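件名: Re: [home-grip] 家庭内収録の作業基準(第2稿)について
差出人: Tharun Salian
宛先: home-grip メーリングリスト

みなさま、こんばんは。タルンです。

ゾイさん、第2稿のとりまとめ、本当にお疲れさまでした。夕食のあとにお茶をいれて、ゆっくり二度読ませていただきました。第1稿のころは、正直に申しますと「これを全部守りながら一日回せるだろうか」と少し不安だったのですが、今回はずいぶん現場の手になじむ文章になったように思います。特に寝室の章は、前回エランゴさんが書いてくださった長いメールの中身がきちんと生かされていて、うれしくなりました。

いくつか思ったことがありますので、引用しながら書かせてください。長くなりますが、どうかお付き合いを。

Zoi Christodoulou さんは書きました:
> 4.2 寝具の上で作業する場合、開始前に住人の方と一緒に対象物を
> 確認し、触れてよい物とよくない物を口頭で分ける。
> 4.3 対象物以外の私物は原則として動かさない。片付けてから
> 始めることはしない。
> 4.4 パッドは部屋を移るたびに清拭する。
> 4.5 連続収録は26分を上限とし、その後は必ず器具を置いて休む。
>
> 4.3については意見が分かれています。Tsolakis のほうからは
> 「ベッドの上は空にしてから」という案も出ました。7月の版に
> 間に合わせたいので、ご意見をお寄せください。

まず4.2ですが、これは大賛成です。口頭で、というところがとても良いと思います。チェック表だけにしますと、どうしても紙を埋めることに気持ちが向いてしまって、住人の方のお顔を見なくなるんですよね。私の組では、まず住人の方に部屋をひと回りご案内いただいて、それから器具を出すことにしています。順番を変えただけなのに、その後のやりとりがぐっと楽になりました。

4.3は、私はゾイさんの原案のままがよいと考えています。ベッドの上というのは、そのお宅の暮らしがいちばんそのまま出る場所です。ティッシュの袋があり、枕があり、脇の棚にはぬいぐるみが座っている。それを全部どけてから始めてしまうと、住まいで集めた記録としての値打ちが薄れますし、なにより、よそのお宅の物を大量に動かすこと自体がこちらの負う責任を増やします。
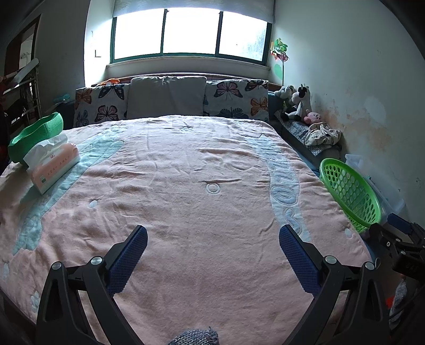 ただ、Tsolakis の方々が心配されているのもよくわかるのです。毛足のある毛布の上では、つめの先が生地を拾いやすく、慣れない人が勢いよく閉じると引っぱってしまいます。ですから4.3はそのままにして、その下に一項だけ足すのはいかがでしょう。文案を書いてみました。

4.3.1 毛布、タオル、編み物など引っかかりやすい布の上では、つめを開いた状態で上から静かに近づけ、対象物の幅を確かめてから閉じる。布をつかんだ場合は引かず、その場で開いて外す。

最後の「その場で開いて外す」は、ぜひ残していただきたいです。去年の研修で、テミスさんが受講者の22名全員に同じことを三度ずつ練習させていたのを覚えていらっしゃる方もあるでしょう。あのときは少々くどいなあと思って見ていたのですが(テミスさん、ごめんなさい!)、今になってみると、あれが一番役に立っています。

4.4の清拭について。部屋を移るたび、で結構だと思いますが、パッドの表面の細かい凹凸に繊維が残りやすいので、「拭き取りのあと、目視で繊維の付着を確認する」と添えていただけますか。私どもは Braser の布を使っていますけれど、基準の本文に品名を書く必要はないでしょう。縁のぎざぎざのところも忘れられがちですので、できれば「縁を含む」と入れてください。

それから、器具を二つ使う収録のことが第2稿には出てきません。片方で作業している間、もう片方をどう構えておくのか。床に置くのか、手に持ったままなのか、人によってばらばらです。マノリスさんの組ではやり方を決めていらっしゃると聞きましたので、よろしければこの場で教えていただけませんか。附属書に一ページあるだけでも、新しく入る方はずいぶん助かるはずです。

4.5の26分は、異論ありません。エランゴさんが以前、Pirnano の収録で集計してくださった数字がありましたね。1,983件のうち、やり直しになったものが70件。件数としては少なく見えるのですが、内訳を読むと、休憩の直前に寄っていました。疲れると手首が下がってきて、本人は気づかないものです。私も自分では元気なつもりでいて、隣の人に「肩が上がっていますよ」と言われて初めてわかることがよくあります。

ひとつ、細かいお願いを。第2稿では「住人」「居住者」「ご家族」が混ざっています。どれでも構わないのですが、同意書のひな型が「住人」になっていますので、そちらに合わせると読む方が迷わないでしょう。Wirnine の版に訳すときも、そのほうが楽だと思います。

同意書といえば、壁に貼ってあるものや窓の外の景色まで説明に含めるかどうか、前回のやりとりで途中になったままでした。私は含めたほうがよいと思っていますが、これは4章ではなく2章の話ですので、別の件名で改めて書きますね。

文案への直しは遠慮なくどうぞ。明日は夕方6時まで外に出ていますので、お返事はそのあとになります。

タルン

--
Tharun Salian
home-grip 作業基準分科会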